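Home News Fixtures Clubs Contact
Search this site Enter keyword Go

Pomton to host Nurkurus Cup final in February

13/11/2020

The Nurkurus Football League has confirmed that the final of this season's Cup will be played at Pomton in February. The ground was chosen ahead of Trolis after a review of pitch condition, floodlighting and access for visiting supporters.

The semi-final draw has paired Pomton with Orellana, while Trolis will meet the winners of the one quarter-final still to be played. Both ties will be decided over 90 minutes, with extra time and penalties if required.
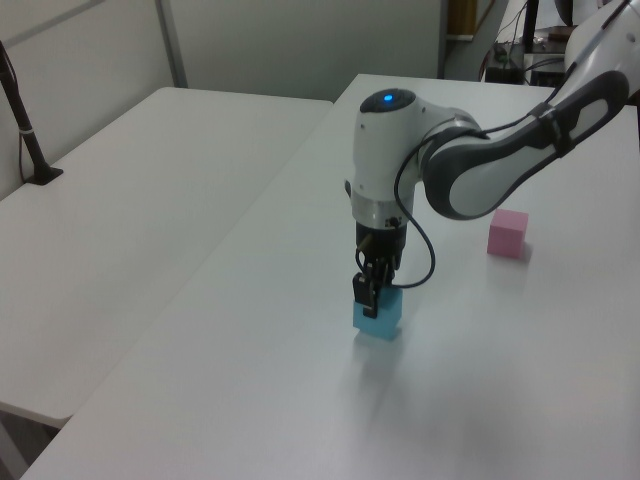

A robot arm with its gripper closed around a light blue cube.

League secretary Kamala Sastry said that attendance at the final would depend on public health rules in force at the time. "We will publish ticket details once the position is clear – clubs are asked not to take bookings before then," she said.

Each finalist will name 11 players and may list further substitutes under the existing competition rules. Squad lists must reach the League office two days before the match. Clubs that miss the deadline will be fined 100 pounds.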